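Flostis to Close Clistport Hardware Store After Two Generations

CLISTPORT, October 17, 2025. Flostis, the family-run hardware and housewares store on Woldemariam Street, will close at the end of December, owner Obsa Moges announced today. Moges is retiring and has not found a buyer for the business.

A closing sale starts Monday week and covers all stock, including paint, plumbing parts and kitchen goods. Store fixtures will be sold last. Gift cards must be used before the doors close. Special orders already placed will be filled, but no new ones will be taken.

"My parents opened with one counter and 225 square feet," Moges said. "People kept coming in, so we kept adding shelves. I want to thank every one of them."

The store has 6 employees. Two have accepted jobs at Jolter, the farm supply dealer on the highway, and the others will stay through the sale.
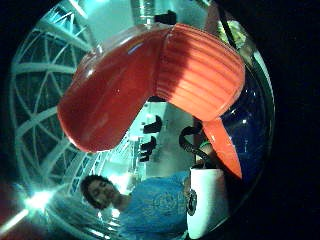
Key cutting and screen repair will continue until the final week. Customers with items left for repair should pick them up by then and bring their ticket.

The building has been listed for lease. Moges said almost 100 people have signed the guest book at the front counter, and it will stay out until closing day.

Related releases
Jolter extends fall hours
Clistport downtown parking changes
Winter market vendor sign-up opens

Contact: Flostis, Woldemariam Street, Clistport | Back to top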